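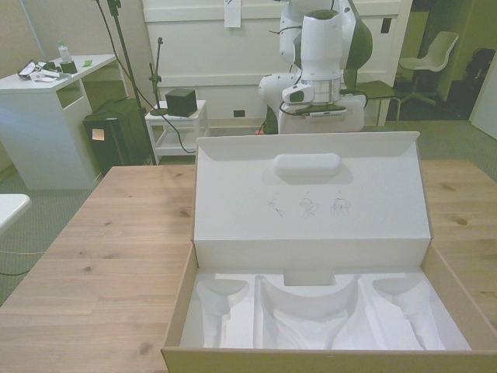 An open box with its white molded insert, on the table

Questions I get asked about my home light therapy panel

I've been writing about red light therapy on this site for a while now, and the same questions keep landing in my inbox. So I finally sat down with a big cup of coffee and answered them in one go. I'm a user and a bit of an enthusiast (okay, more than a bit), I have no medical training, and if you have a health condition or take any medication you should talk to your doctor before you start.

Which panel do you use?

The Cosar tabletop panel, the smaller one with the folding stand. I bought it with my own money after trying a much bigger panel at a wellness studio in Trarbridge, where I'd been paying per visit and slowly realizing how much I was spending. I wanted something that would sit on a desk and didn't need to be bolted to a door.

Are you paid by Cosar?

No. They did send me a replacement stand when a hinge got stiff, same as they would for any customer under warranty. I don't have a discount code either, sorry! I get asked for one almost every week.

What do you use it for?

Mostly my shoulders and the back of my neck. I type all day and I'm tight by the afternoon. I also use it on one knee that has complained ever since I took up trail running. I know lots of people buy these for skin, and I do my face now and then, but I'm not very consistent about it so please don't ask me about wrinkles.

Does it work?

For me, I feel looser after a session and I've kept it up through two winters, so take that for what it's worth. I can't tell you how much of it is the light and how much is sitting still in a warm glow without my phone. The research is mixed depending on what you're hoping to treat, and a lot of the studies are small. If somebody promises you it will fix everything, I'd close that tab.

How long is a session?

I do 8 minutes per area, sometimes up to 12 if my neck is really bad. The timer on the panel shuts it off by itself, which I love, because I will absolutely doze off. When I started I kept it much shorter for the first couple of weeks to see how my skin reacted. Your manual will have its own times and distances and you should go with those, as panels are not all the same strength.

Morning or evening?

I'm a 6:30 a.m. person. Some readers swear by evenings and say it helps them wind down. I tried that for all of June and found the brightness a little too perky for bedtime – but we're all wired differently, so try both and see.

Do I need goggles?

I wear them. My panel came with a pair and I bought a second pair with a softer strap, because the first one left lines on my face that lasted through my morning call. Even if you keep your eyes closed it's very bright, and if you have any eye condition at all this is one to bring up with your eye doctor first.

Who shouldn't use one?

This is the part where I really do want you to ask a professional. Some medications make your skin more sensitive to light, and that includes a few very common ones. If you're pregnant, have a history of skin cancer, or have a condition that flares up with light, please get a yes from your doctor before you spend any money.

What's the difference between red and near-infrared?

Red is the one you can see. Near-infrared you can't, so when I switch my panel to that mode it looks like it's barely on, and yes, I did email support about it my first day thinking it was broken. (They were very kind.) Near-infrared is usually described as reaching a bit deeper, so that's the mode I pick for my knee. For my face I stick to red.

Did you look at other brands?

I did! I nearly bought the Brarnano flexible wrap, and I still think it's a good idea if you want to move around while you use it. I borrowed one for a weekend and the cord kept catching on my chair. I also looked at a handheld, the Owen, which is light and easy to travel with but covers such a small patch that I'd have been holding it to my neck all evening. If you only care about one small spot, it might suit you better than a panel.

Is it expensive to run?

I haven't noticed a difference on my electric bill. The purchase price is the part that hurts. I put mine off for months, then added up the studio visits and that settled it.

How do you clean it?

Unplug it, let it cool, wipe the front with a soft dry cloth. If there's a smudge of lotion on it I dampen one corner of the cloth. No sprays and no glass cleaner. Oh, and put your lotion on after the session, which will save you most of the wiping.

Can my dog sit with me?

Mine tries. I asked our vet, who had no big worries about her being in the room but didn't want her staring into it, so she gets a blanket on the other side of my chair.

Can I use it every day?

I take a day or two off each week, mainly because life happens. My manual says once a day per area is the limit and I've never gone over that. More isn't better with this stuff, and my skin got a bit pink the one time I lost track and did the same shoulder twice.

How many people read this thing anyway?

There are 1,391 of you on the mailing list as of the last newsletter, which still amazes me. I read every email even when I'm slow to reply.

Will you review the new full-length panels?

I'd like to, but I don't have the wall space! The studio in Trarbridge is supposed to be getting one, and if they do I'll book a few sessions and write it up. If you already own one, tell me how you've mounted it and whether the fan noise bothers you – that's the thing I'm most curious about. The contact form is at the bottom of the page.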